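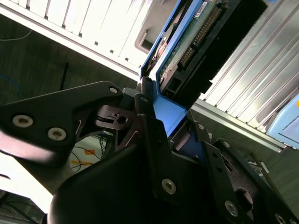 The Kerkari refurbishment hall at Mottram handles storage hardware from leased servers, and the afternoon visit in December was limited to the drive section. We were signed in at the side entrance, given heel straps and a badge, and taken through by Graham Garside, who runs the section. Incoming chassis are logged by asset tag and parked on carts until a bench is free. The first bench deals with trays. Those on the job we watched were blue plastic, a frame running along the side of the drive and the underside of the drive left exposed, so the circuit board can be inspected without removing any screws. Garside prefers this pattern to the closed metal type used by an earlier customer, which had to be opened for each inspection.

Drives are checked against the customer's manifest at the slot. A drive found in the wrong slot is recorded where it was found and stays there until the discrepancy has been signed off. The batch in progress came from Dreltano and consisted of 242 drives. Garside said 7 had been flagged so far, mostly for serial numbers that did not match the paperwork.

From the tray bench the drives go to erasure. The racks stand in a separate room behind a glass partition, and visitors stay on the corridor side. Each pass is logged by a package called Prolura, which prints a label on completion. A drive without a label does not leave the room. Drives that fail erasure go into a locked steel bin and are shredded on site. The shredder was not running during our visit.

Noise in the corridor was moderate. The erasure room is considerably louder, and hearing protection is hung beside the door. Lighting over the benches is good, though the aisle between the carts is narrow and two people cannot pass without one stepping back.

The last stop was packing. Labeled drives go into antistatic bags and then into foam-slotted cartons, with the tray parts boxed separately by type. Cracked latches are the usual reason for scrapping a tray.

The tour took 90 minutes including questions. Groups are limited to four people and bookings are made through the front office. Closed shoes are required, and phones are left in the lockers by the entrance. Parking is behind the building, past the loading dock.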